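I bought the Fostby soup bowl and spoon set in July, mostly because my old bowls had chipped and I do love my soup (my sister calls it a condition!). It's lived on my table ever since.

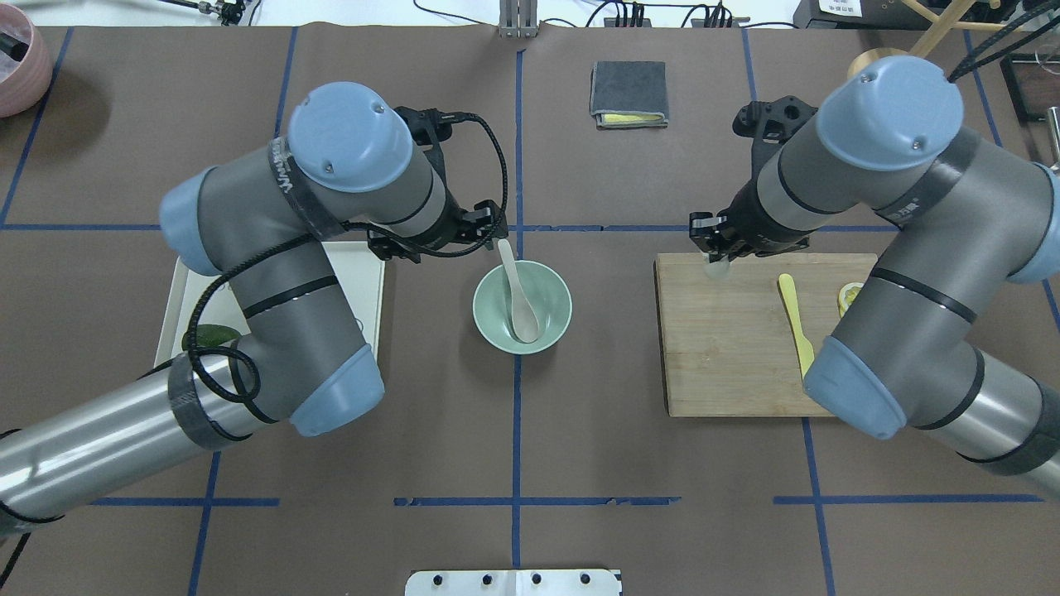 The glaze still looks lovely, and the bowl sits nicely in both hands.
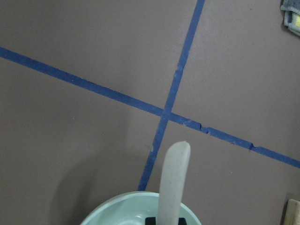
Blue tape on the tabletop

Soup stays warm right through seconds, too.

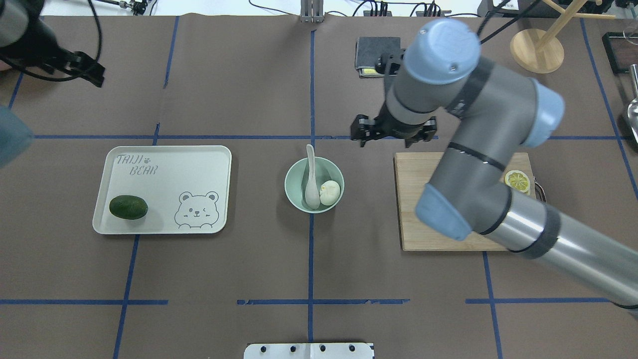

Brown paper, blue tape and a cutting board

My one grumble is the spoon, a touch deep for small mouths.

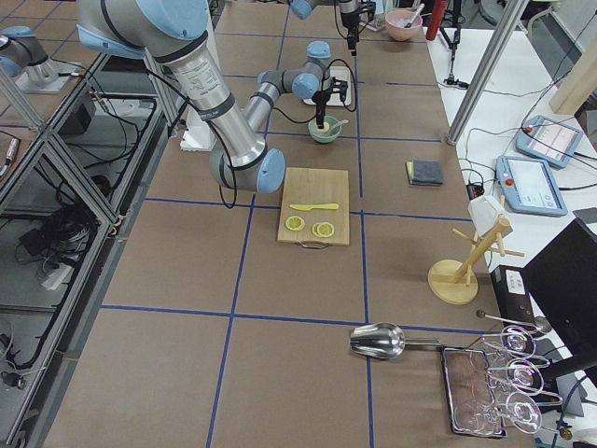
I'd still buy 3 more tomorrow.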